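Enseñar a un brazo robótico a trabajar dentro de una torre de ordenador, paso a paso

Publicado el 7/9/24 en el cuaderno de taller de Plultumard

Llevaba tiempo queriendo escribir esta guía, y en agosto, con el taller un poco más tranquilo, por fin encontré un hueco para ordenar las notas. Va dirigida a quien ya tiene un brazo montado y funcionando y quiere enseñarle una tarea de montaje o desmontaje guiándolo con la mano o con un mando a distancia. No hace falta saber mucho de programación, pero sí tener paciencia, ¡bastante paciencia!, y ganas de repetir lo mismo una y otra vez.

Antes de empezar

Trabajad con un ordenador viejo que no os importe estropear. Desenchufadlo de la corriente, quitad el panel lateral y tumbad la torre sobre la mesa con el lado abierto hacia arriba. Nosotros aprendimos en el proyecto Arkisent que una caja que se desplaza unos milímetros a mitad de sesión os arruina la tarde entera, así que sujetadla bien y marcad su posición con cinta.

Elegid una sola tarea. La tentación de enseñarle todo de golpe es grande (a mí me sigue pasando), pero conviene empezar por algo corto, como coger un módulo de memoria de un soporte y llevarlo hasta encima de su ranura. La inserción, que pide fuerza y tacto, dejadla para otro día.

Paso 1. Preparar los soportes

Cada pieza necesita un sitio fijo del que salir y al que volver. Lo más cómodo es una placa impresa en 3D con soportes de distintas formas, colocada al lado de la torre y al alcance del brazo. Si la ponéis un poco girada no pasa nada, siempre que no se mueva después. Los huecos, con algo de holgura: una pieza que entra demasiado justa obliga a forcejear, y ese forcejeo se queda grabado en la demostración.

Paso 2. Fijar la postura de partida

Llevad la pinza a un punto alto, libre de cables, y guardadlo como postura de inicio. Todas las demostraciones deben empezar ahí. Desde ese punto, bajad despacio hacia la placa base y comprobad que ni la muñeca ni el cable del brazo rozan los bordes de la caja.

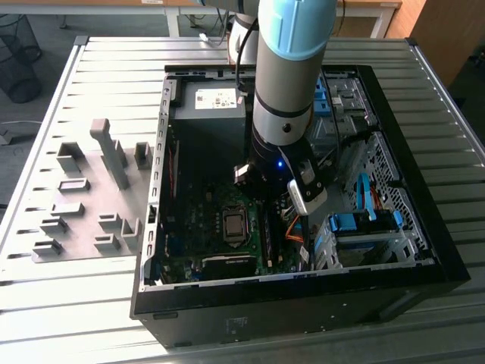 ¿Es mejor guiar el brazo con la mano o con un mando a distancia?

Depende de la tarea y de lo que se quiera grabar. Con la mano se aprende antes y los movimientos amplios salen muy naturales, pero el cuerpo de quien guía suele tapar las cámaras. Con el mando cuesta más al principio, y a cambio la vista queda despejada y se puede reducir la velocidad para las zonas estrechas.

Paso 3. Grabar las demostraciones

En nuestro caso usamos el programa Hostport para recoger los movimientos, aunque cualquier otro que guarde a la vez la posición de las articulaciones, la apertura de la pinza y el vídeo os servirá igual. Haced primero 5 demostraciones de prueba y miradlas enteras, con calma, antes de seguir. Casi siempre aparece algo: una pausa larguísima, un tirón al cerrar los dedos, una cámara mal enfocada.

Cuando estéis contentos, seguid por tandas cortas y descansad entre una y otra. Una mano cansada enseña mal. Variad un poquito el camino de aproximación - sin hacer cosas raras - para que el robot vea más de una manera de llegar.

Paso 4. Revisar y limpiar

De las 445 demostraciones que grabamos para la tarea de la memoria nos quedamos con 373. Quitamos las que tenían golpes contra el chasis, las que se cortaron antes de tiempo y aquellas en las que la pieza resbaló entre los dedos. Si se os cae una pieza y la recogéis limpiamente, guardad esa grabación aparte, que más adelante puede serviros para enseñar a recuperarse de un fallo.

Paso 5. Probar sin prisas

La primera ejecución autónoma, a velocidad reducida y con la parada de emergencia al alcance de la mano. Apuntad en qué momento se equivoca y grabad nuevas demostraciones justo de ese tramo. En la próxima entrada contaré cómo lo hicimos con los cables, que se doblan como les da la gana y necesitan un capítulo para ellos solos.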